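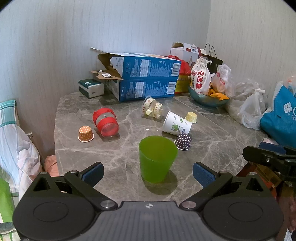
Gusdale Tap Water Taste Notes

Version 2, January 10, 2026

Read this first

A small table of what people in Gusdale said about their tap water. It does not measure water quality. It has no lead numbers, no chlorine numbers and no bacteria counts, and it can't be used to decide whether a glass of water is safe. Version 1 got passed around with a heading that called it a "water quality dataset," and I would like that to stop.

What's in it

780 rows, one per tasting. Each row is one person, one glass and one score from 0 to 100, plus whatever words the person wrote down. Tastings took place in 28 households over the month of August. Some households sent in a lot of rows and some sent in very few, and I did not even them out.

Files

tastings.csv – the main table
households.csv – one row per household, with the supply zone and pipe age if known
words.csv – the free text split into single words, lowercased
changes.txt – what changed since version 1

Columns in tastings.csv

row_id: a number. Gaps are rows that were withdrawn.
house: household code, matches households.csv
source: kitchen, bathroom, filter, bottle
temp: cold or room. Self-reported, nobody used a thermometer.
score: 0 to 100, higher is better. Better at what was left up to the taster.
blind: yes or no
notes: free text, spelling left alone

About the score

I don't trust it much. Most people treat 50 as a failing grade, probably from school, so "fine, I guess" tends to land well above the middle. A few people used only round numbers. One household gave every glass 100 for the first half of the month and then stopped sending rows. Those rows are still in the table. If you average the column you will get a number, and I can't tell you what it means.

Comparing two scores from the same person on the same day is probably okay. Comparing two people is much shakier. Ranking neighborhoods with it is a bad idea, and I will say so in public if I see it done.

About the "blind" column

Blind was supposed to mean that someone else poured the water and the taster did not know the source. In practice, people live with each other and can hear which faucet is running. Several notes in rows marked "yes" mention the filter by name. I thought about changing those to "no" and decided against it, because I would be guessing about the rest. Treat "yes" as "they tried."

Filters

The two filters that turn up are the Urano pitcher and the Workberg under-sink unit. Filtered water scores higher than kitchen tap water in the rows not marked blind. In the blind rows the gap mostly goes away. You can read that as proof that filters are all in the mind. You can also read it as what happens when there are too few blind rows to show anything. I lean toward the second, and I would still not buy a pitcher on the strength of the first number.

Old cartridges are a further problem. The form never asked when the cartridge was last changed. It should have.

The Mulcahy zone

People will want to look at this one, so: households on the Mulcahy reservoir used the word "earthy" more often than the others. There had been a notice on the door of the post office saying that the water might taste earthy. Anyone who read it had been handed the word. The notice went up before the tastings began and I have no way to separate its effect from the water's.

Missing things

No pets, no babies, no coffee or tea. No rows from the apartments on the hill, which get their water from a shared tank and complain about it the most. Pipe age is blank for more than half the households, and where it is filled in, it is often the age of the house.

Glass type was dropped from this version. People had written "normal" in nearly every row.

Changes from version 1

- Removed the "quality" column, which was just the score cut into three bands
- Fixed house codes that had a letter O where a zero belonged
- Removed rows that were clearly pasted in twice
- Put back the negative notes that were trimmed for length
- Took out the map

Using it

Free to copy and change. Please keep the "Read this first" part attached. If you publish a chart, put the number of rows on it, and say where they came from. I don't plan a version 3 unless someone turns up with a better form and a different month.

Corrections are welcome, especially from people who took part and can't find their own rows. Send the household code and the row number if you have it. I won't change a score after the fact, but I will fix a source or a temp entered wrong.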